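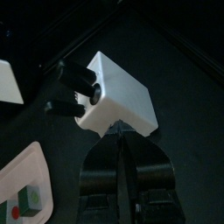 bracketfold: Before anyone says it again, check your timestamps. Nine of these out of ten are a wrist camera and a joint stream that don't agree on what time it is. Post the question properly with your loop rates and people can help.

Fair enough, posting it properly.

Pose estimate drifts once the gripper is close to a white part with pegs
Posted by latchkey_m in Manipulation software > Perception
Tags: wrist camera, pose estimation, planner, insertion

I have a two-finger gripper with a small wrist camera and I'm trying to pick up a white box-shaped plastic part that has two black pegs coming out of one side. The upper peg is the longer and thicker one. The task is to take the part, turn it, and bring the pegs to a mating piece. I'm running the Drekarden planner with the Soriano pose node feeding it.

From far away the pose is good. The node finds the block, the planner makes a path, and the arm goes where I expect. The trouble starts in the last bit of the approach. When the fingertips get close to the block, the estimated pose starts to rotate slowly about the vertical, always the same way. The planner sees a new target, replans, and the arm starts chasing it. Sometimes it still gets the part. Sometimes the fingers close on a corner and the part twists out.

What I have tried:

Lowering the replan rate. It hides the problem but the grasp is still off.
Recalibrating the camera to the wrist. I did this twice and got nearly the same numbers.
Turning up the lights. This made it worse.
Raising the confidence threshold in the pose node. Then it drops out completely near the part and the planner stops with a stale target error.

The work surface is close to black and so is the gripper. The part is white and glossy enough that the top face goes very bright. The fingertips come to a narrow point right where I need to see the bottom edge of the block.

Pose node runs at whatever the camera gives it. Joint states are at 500 Hz. Log from a bad run has 1046 pose messages in it and I can post the whole thing if that helps.

Is this a calibration problem, a lighting problem, or am I using the planner wrong?

3 replies, 1 marked as helpful

gridlock_east

Same thing happened to me. I switched to a different gripper and it went away. You could also try a gray mat.

sumpfilter (marked as helpful by the poster)

I don't think it's calibration. A bad camera-to-wrist transform would give you an offset that changes when the wrist turns. Yours changes with distance while the wrist holds still, and two calibrations agreed.

I think two things are stacked on top of each other.

The first is the gripper getting into the estimate. Soriano fits edges, and it has no idea which edges belong to your part. Far away the fingers are a small share of what it uses. Close up they cover the lower edge of the block, and the curved outer side of a black finger against a white face makes a very strong edge. The fitter grabs it. Your pegs are black too, so a black finger next to the block is a believable peg as far as the model is concerned. That would explain a rotation that always goes the same way.

The fix is a self mask. The fingers move in a known way relative to the camera, so you can render them from the joint states and drop those pixels before the fit. In the config it's under the input filters, called robot_mask, and it's off by default. Give it a few pixels of padding. If your gripper model doesn't match the real fingertips, fix the model first, or the mask will be in the wrong place and you'll be more confused than before.

The second is exposure. With a black table the auto exposure opens up, and the white top face washes out. Once that face is saturated, the edge between it and the side face gets weak, and you need that edge to pin down the rotation. More light won't help while auto exposure is on. Lock it by hand with the part at grasp distance, and set it so the brightest face sits just under clipping. The table will go to solid black. Let it.

For the planner side, don't let it replan all the way in. What I do:

1. Use live pose updates down to a standoff distance.
2. At the standoff, stop, wait for the arm to settle, and take the median of a batch of poses. I use 68 but there is nothing special about it.
3. Freeze that as the target and do the last move as a straight line with updates off.
4. Close the fingers, then check the finger gap against the width you expect.

Step 4 matters more than people think. If the gap is wrong you have a corner, and you can open and back out before you try to turn the part.

After the grasp I'd estimate the pose again with the part in hand, from a second camera if you have one. Closing the fingers always shifts it a little, and for pegs going into anything a little is too much.

Also, bracketfold's point about timestamps is still worth five minutes. Log the camera stamp and the closest joint stamp side by side while the arm is moving. If the gap grows over the run, the clocks are drifting and the mask will lag behind the fingers.

drybearing

Agree with most of the above, one addition. If there are other white parts nearby, crop to a region around the last good pose. I had a second housing sitting at the side of the table and the fitter would borrow an edge from it every so often. It looked like noise until I plotted it. A region crop in the Zendbridge viewer took two minutes to set up and the jumps went away.

I don't fully agree on freezing the target. If your base is on a cart or the part can slide, you want some feedback on the last move — even just a force limit so it stops when it touches something it shouldn't. Straight line with no updates and no force limit is how I bent a fingertip.

On the stale target error: that's a planner setting, not the pose node. There's a maximum age for targets. When you freeze the pose you have to republish it with a fresh stamp or set the age limit to zero for that segment, otherwise it will stop halfway through.

Comments on the helpful reply

latchkey_m: Turned on robot_mask and locked the exposure. The slow rotation is gone. There's still a small jump right at contact but the planner isn't listening by then. My fingertip model was too short, by the way, so the first attempt with the mask did nothing at all. Will do the standoff and median next.

sumpfilter: Good. If the jump at contact has the same sign every run, check that both fingers touch at the same time. One touching early will push the part.

latchkey_m: It is the same sign. Checking.

bracketfold: And the timestamps?

latchkey_m: They were fine.

Thread last updated in August. Moved from Drernever legacy board.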